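4. How listeners hear a best-of album

4.1 The running order

We came to this part of the study with fairly low hopes. Best-of albums are often written off as a shopping list with a sleeve round it, and we half expected our listeners to agree. They didn't, and the way they talked about running order turned out to be the richest material in the whole Grevstead set.

Each of the 248 people who took part was given one album from the Brerkov shelf, a collection of 27 single-artist compilations bought for the project and kept together in the same room throughout. They heard it at home, on whatever they normally use, and then filled in the Tse form (see section 3), which asks them to say where they were in the album when they first felt bored, first felt pleased and first wanted to tell someone about it. The last of these is our favourite question in the form and we would urge anyone working on pop listening to borrow it.

The compilations fall into two kinds. Some run by date, from the first single to the newest one. Others open with the biggest hit and scatter the rest. We had supposed that the second kind would do better, as it gets to the good part sooner. In fact listeners who had a dated album stayed with it for longer, and wrote more. Many described hearing a voice change: getting lower, or surer, or (a lovely phrase from one form) "learning where to breathe". Several went looking for the original albums the same evening.
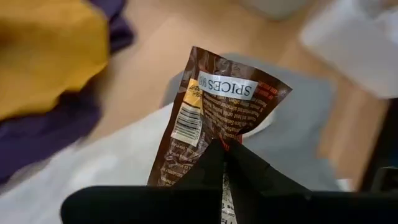 The new song at the end deserves a paragraph to itself. Almost every compilation on the shelf has at least one unreleased track tacked on, placed last or next to last. Reviewers tend to treat these as bait for fans who own everything else, and there is surely something in that. Yet our listeners were remarkably kind to them. On dated albums the new song was heard as the next chapter, a hint of where the singer might be going, and people wrote about it with real warmth even when they thought the tune was weak. On the scattered albums the same sort of track was mostly skipped. We find this very exciting, as it suggests that the order of the old songs changes how the new one is heard, and we know of no earlier work that tests this directly.

4.2 Is a best-of a goodbye?

The press often reads a compilation as a sign that a singer is about to stop, and interviews given at release time are full of questions about retiring. We wanted to know whether ordinary listeners think the same way. The Tse form has an open box for thoughts on what the artist might do next, and we went through every reply by hand, two readers to a form, with a third reader where the first two could not agree.

The goodbye reading was much rarer than the newspapers would lead one to expect. It came up most with groups, where a long gap between records had already set people wondering, and least with solo singers who were still touring. Younger listeners hardly raised it at all. For many of them the compilation was simply the way in, the first thing of the singer's they had ever heard from start to finish, and it made little sense to them as an ending.

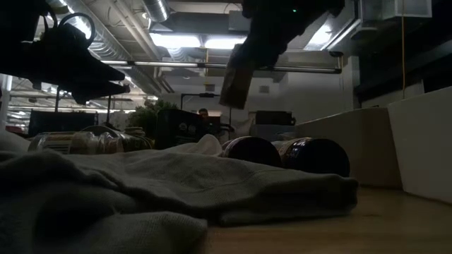
Figure 4. Jars and grey cloth on a wooden tabletop. Photo: Brendo

Sleeve notes made a difference here too, and a bigger one than we had planned for. Where the booklet was written in the past tense ("those were wonderful years"), listeners were more ready to talk about farewells. Where the singer had written a few lines on each song, they talked about craft, old bands, bad haircuts and favourite videos. We had kept the booklets in the packs almost by chance, and are very glad we did. A follow-up in April will use the same albums with the notes taken out, so that the two can be pulled apart properly.

There are limits to all this. One shelf in one town is a small window on pop, and people who sign up for a listening study probably like music more than most. Our open box also held no more than 20 lines, which a number of keen writers filled and then carried on up the margin. The online version of the form allows 1000 words, and we look forward to seeing what people do with the room.

4.3 Albums people already owned

A smaller group had been given, by luck of the draw, a compilation they had at home. We kept their forms in the main set but also read them separately, as they knew each join between songs by heart and could often say which track they expected to hear before it began.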